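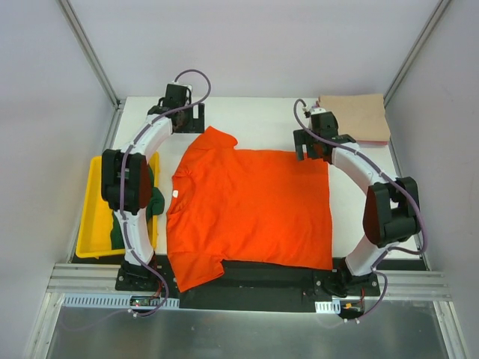

Pre-launch check, Lilotier forum theme

Login and logout: OK. I tried it on my phone too, no trouble!

Vote buttons: OK.

Comment box: FAIL. It stops taking text at 520 characters and doesn't warn you (I lost a whole paragraph, grr).

Avatars: OK at 40 pixels, blurry at 72. Po-yen Ho is looking at it.

Flag link under answers: shows up twice in Edwards mode. Aliki, can you reproduce this?

Backup restored on the test server: not done yet, I'll try tonight.

Contact the Lilotier admins | Back to top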